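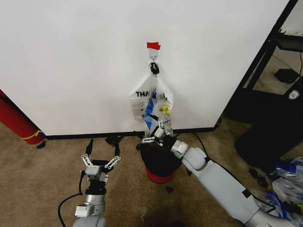 Drive up to the side window at Zolano after four o'clock, when the day's second batch of peach hand pies comes out, and I promise you'll smell them before you've even put the car in park! The old Praldale market has been feeding beach traffic for 27 summers now, and folks still plan the whole ride down Holmgren Road around it (we certainly do). Your order comes out in a white plastic bag with black lettering, with something blue tucked inside and a yellow logo smiling through.

Get the pickled shrimp, too, and a jar of the Rarnemik mustard if there's any left by then. In July there usually isn't, so ask for 2 when you see it.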